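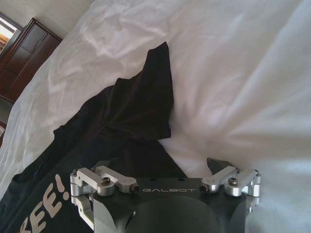 Re: [tundthorpe-walk] what are people actualy bringing??

From: Relu Neagu
Date: 15 October 2023

Quick one before I run out the door. Answers to Pouran's questions below, then the rest. Sorry for the order, typing as I think.

> Pouran Amini wrote:
> Hi all, first time on one of these so excuse the dumb questions.
> I've got the old 80 liter pack from when I went to Idgate and it is
> WAY too big, I look like a snail. Is a smaller one ok? Also do we
> need our own sheets at the hut or not, the page says two different
> things. And how many shirts is normal? Zakhar told me one. I don't
> believe him.
> Pouran

Smaller pack, yes, please. Anything that shuts with your stuff in it. A big one just gets filled up and then you carry it up the hill.

Sheets – the hut has blankets and pillows, bring a liner. The page that says bedding is included is the old page. I've asked them to take it down. Twice.

Shirts. Zakhar did do it in one and we all remember. I take three: one walking, one for the evening, one to sleep in. Cotton is fine for the evening, takes forever to dry so don't walk in it. Lay the whole lot out on the bed the night before, all of it, flat, where you can see it. Then put some back in the drawer.

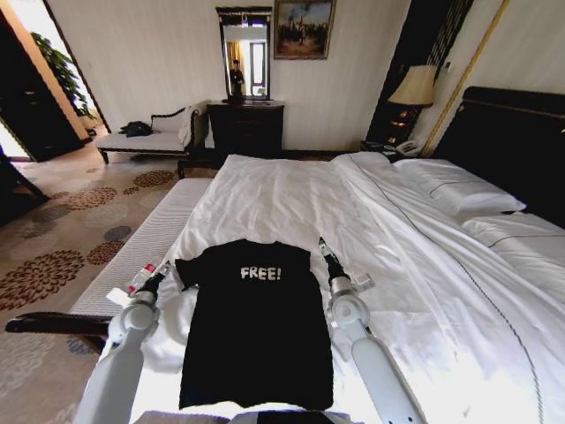

Same goes for socks except the other way round, you will want more than you think. Two pairs for walking plus a thick pair for the hut that never go outside. Floor is stone and freezing even with the stove going.

Folding: I roll, Mahtab folds flat and stacks, we have argued about this for years and her bag is neater than mine so do what she does. Sleeves in, fold in thirds, heavy stuff up near your shoulders. Liner goes in first at the bottom, you won't need it till night.

One dark cloth or bandana each. Pot holder, towel, sit mat, neck thing when it's windy. Weighs nothing.

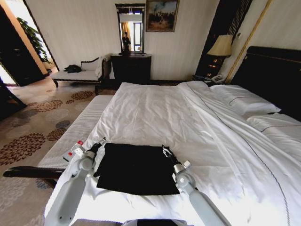
FOOD AND MONEY

Shiela is doing the shop again, bless her. The kitty is 165 for the group, same as in February, and covers both dinners and the breakfasts. Lunches are your own. Tell her this week if you don't eat something, not at the stove like last time (you know who you are).

Diditz is closed on the way up now so no stopping for rolls. Mirzaei by the bridge still opens early, the flatbread is very good, cash only.

BUS

Leaves at 8 from the usual stop. The driver won't wait, he didn't wait for me. If you miss it the next is the 9 and it goes the long way round, you'd be walking in from the quarry and we will have gone ahead. Phone Zakhar not me, mine gets no signal past the resevoir.

STILL NEEDED

A second stove. Somebody's spare headlamp for Pouran. The good map, which I lent to one of you and I realy would like back.

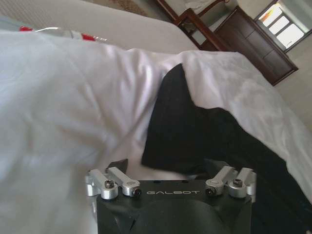 GALBOT, from behind.

Got to go. Will send the hut door code once they send it to me.

Relu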